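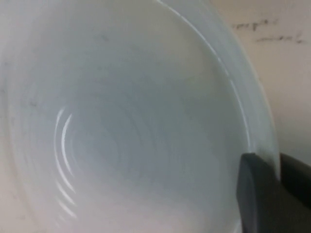

Opinion » Work and Machines » Teaching by hand

Two hours with a bowl. A white plastic one, ridges in the bottom, the sort you'd mix a sponge in. Pick it up by the rim, move it over, put it down. I did it 172 times for the Istum project last October and I want to argue, quickly as I've got a bus, that it was skilled work and should be paid and talked about like skilled work.

The usual line is that anyone can do it. Wakmont's advert said so, more or less. No experience needed, steady hands. Well, yes. Anyone can stir a sauce too.

What goes wrong is that you know too much. You've picked up bowls all your life and never once thought about where your thumb goes. Then you're on the remote handles and the thing won't lift, it tips, and you have to work out what you've been doing since you were three. How far down the rim. How hard. Plastic gives a bit when you squeeze it and the arm doesn't feel that, you have to watch for it. My first 40 goes were rubbish and most of them got binned, quite rightly.

I've tried both ways now. By hand, where you hold the arm itself and drag it through the job, is quicker to learn and murder on the shoulders. Remote is kinder on the body but you lose touch completely and everything is done by eye. Pacheco uses hand guiding for the short jobs and remote for the rest, and I think that's about right. Anyone who tells you one is simply better hasn't done a full shift of teh other.

And the mistakes matter. This is the bit I'd shout about. If I fumble, catch it and carry on, that's worth keeping — the robot needs to see somebody get out of trouble. But the people paying by the clean run don't want it. So you learn to go slow and tidy and dull, and you end up with a machine that's slow and tidy and lost the minute a bowl slides. Pay by the hour. Keep the fumbles. Mark them as fumbles, fine.

Brotavham pays some 60 pence a run, clean ones only. Do the sums on a bad morning. I did, on the back of a glove packet, and went home.

I'm not against any of it, by the way. I like the work. Odd, quiet, you get into a rhythm. I'd just like whoever writes the adverts to do a afternoon of it first, with the bowl, and then tell me no experience needed.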